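Coastal foraging

Coastal foraging is the gathering of wild food from the seashore and the land just behind it. It covers seaweeds, salt-marsh plants, the leaves and roots of plants that grow on cliffs and shingle, and shellfish picked by hand at low tide. It is usually treated apart from fishing, which needs boats, nets or lines, and from inland foraging, which deals with woodland, hedgerow and field.

The practice is found on almost every inhabited coast. In northern Europe it was for a long time an ordinary part of household work in villages by the sea, and was most important in late winter and early spring, when stored food ran low and little was ready in the garden. It declined as shops and transport improved. Interest returned in the later part of the twentieth century, partly through restaurants and partly through guided walks and field guides.

Habitats

Foragers generally divide the coast by how often the sea covers it. The lower shore is uncovered only at the lowest spring tides and holds the large brown kelps. The middle shore is covered and uncovered twice on most days and carries wracks, dulse, laver and mussels. The upper shore is wetted only by high tides and spray, and has few edible seaweeds apart from gutweed, which grows where fresh water runs down over the rock.

Above the tide line the main habitats are salt marsh, shingle, dunes and cliffs. Salt marsh is flat, muddy ground cut by creeks. It is the home of marsh samphire, sea purslane, sea aster and annual sea-blite. Shingle supports sea kale and sea beet, and sea beet also grows along sea walls and the edges of paths. Rock samphire is a cliff plant, unrelated to marsh samphire despite the shared name. Dunes have less to offer and are easily damaged by trampling, and most guides advise keeping to the paths there.

Seaweeds

No common large seaweed of north Atlantic shores is regarded as poisonous in the way that some fungi and land plants are, but not all are pleasant to eat. Desmarestia, a feathery brown seaweed of the lower shore, contains sulphuric acid and will spoil anything else put in the same bag.

Dulse is a dark red seaweed with flat, hand-shaped fronds. It grows on rock and on the stems of kelp and is eaten raw, dried or fried. Laver is thin, almost transparent when spread out, and purple-brown to black when bunched. It needs long boiling, often for several hours, and is then a dark paste which keeps for some days. In Wales it is mixed with oatmeal and fried.

Sugar kelp and oarweed are used in stock and as wrapping for baked fish. Carrageen, also called Irish moss, is a small, branching red seaweed that is bleached in the sun and boiled in milk to set it. Pepper dulse is much smaller and is used as a seasoning.
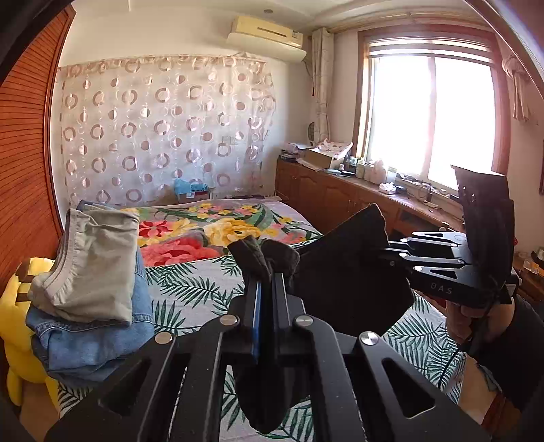
Seaweed is cut with scissors or a short knife. The holdfast, the part that grips the rock, is left in place along with the lower part of the frond, so that the plant can grow again. Laver and dulse will often recover within a season. Kelps take longer, and only the outer part of the blade should be taken. Seaweed lying loose on the beach may have been dead for days and is normally left for garden use.

Rinsing should be done in sea water where possible. Fresh water softens many species and shortens the time they keep. Drying is the usual way of storing a large harvest. The fronds are hung on a line or laid on racks in moving air until they are crisp, then packed in jars or tins out of the light. A white bloom on dried kelp is a mixture of salts and natural sugars and is not a sign of spoilage, though fuzzy growth or a musty smell is.

Salt-marsh and shore plants

Marsh samphire, or glasswort, is a short, jointed, bright green plant that stands upright on bare mud. It is picked in early and middle summer by snipping off the tips. Later in the year a woody thread forms in each stem, and the flesh has to be pulled from it with the teeth. By autumn the plant turns red and is no longer gathered. The name glasswort comes from its former use as a source of soda ash for glassmaking.

Sea purslane is a grey-green shrub lining the creeks. Its leaves can be picked all year and are very salty, so dishes containing them seldom need further salt. Sea aster has fleshy, narrow leaves that are best before the flowers open. Sea beet is the wild ancestor of beetroot, chard and sugar beet, and its glossy leaves are cooked like spinach. It is at its best from April until the flowering stems run up.

Sea kale was once collected so heavily from beaches that it became scarce in many districts. The young shoots were blanched by heaping shingle over the crowns. Many foragers now leave wild plants alone and grow it from seed in the garden.

Alexanders, brought to Britain as a pot herb and now common near the sea, belongs to the carrot family. So does hemlock water-dropwort, which grows in ditches and wet ground close to the coast and is among the most poisonous plants in Europe. Its roots and stems can kill. Beginners are generally told to leave the whole family alone until they have been shown the plants by someone with experience.

Shellfish

Mussels, cockles, winkles and limpets are the shellfish most often gathered by hand. Cockles are raked from sand at low water, and small ones are put back. Razor clams are drawn from their burrows with salt. Winkles are picked from beneath weed and stones.

Mussels and cockles feed by filtering water and can collect bacteria, viruses and the toxins made by some kinds of plankton. Cooking kills most bacteria but does not destroy the toxins. Warm weather raises the risk, and an old rule limits gathering to months with an R in their names. The rule is a rough guide only, as harmful blooms can occur outside summer. Notices of closed beds are issued by local authorities and should be checked before setting out.

Any shell that is broken, or that stays open when tapped, is thrown away before cooking. Any that stays shut afterwards is usually discarded too.

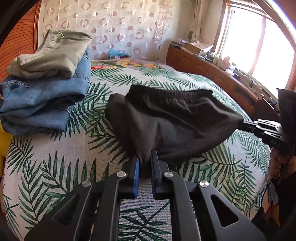

Tides and equipment

The best tides for gathering are the spring tides, which follow the new and full moon and have the greatest range. It is usual to arrive 2 hours before low water, follow the sea out, and turn back when the tide does. On flat sands and marshes the water may return behind a person through creeks and channels before it is seen in front. Tide tables give times for named ports, and a correction is needed for places between them.

Little equipment is required. Most foragers carry scissors, a knife, a bucket or net bag for shellfish, and separate cloth bags for plants. Boots with a firm grip are advised on weed-covered rock. Waders are discouraged on soft mud, where they are difficult to pull free.

Law and access

The rules differ from country to country. In England and Wales most of the foreshore is owned, often by the Crown Estate, and gathering small amounts for personal use is in many places tolerated without being a general right. Uprooting any wild plant without the landowner's permission is an offence throughout Great Britain. Selling what has been gathered brings in further rules on licensing and food hygiene. Protected sites may restrict picking altogether, and by-laws often set minimum sizes or closed seasons for shellfish.

Local customs

Rules agreed among the people of a place are often stricter than the law. At Ferholm, a small harbour with a long tradition of drying dulse, the rocks on the north side are rested every second year, and families have kept to the same stretches for several generations. The village of Drirnmont has a custom that the first samphire of the season is cut by hand and shared out before any is sold. A limit of 20 razor clams a head was later adopted there after the sands had been worked too hard.

Vichien Kaewsai, whose handbook on shore plants is used on guided walks in both places, recommends taking no more than one frond or tip in ten from any patch and moving on after each cut. His method of recording harvests by weight and tide height was taken up by the Desamon survey, which maps edible seaweeds on exposed shores.

Uses in cooking

Shore plants are mostly boiled or steamed for a short time and served with butter, or eaten beside fish and mutton. Samphire and rock samphire are also pickled in vinegar. Dried seaweed is ground for use in bread, biscuits and soups. Kelps are high in iodine, and people with thyroid conditions are advised to eat them sparingly or to avoid them.

See also

Edible seaweed
Hedgerow foraging
Intertidal zone
Salt marsh
Seaweed farming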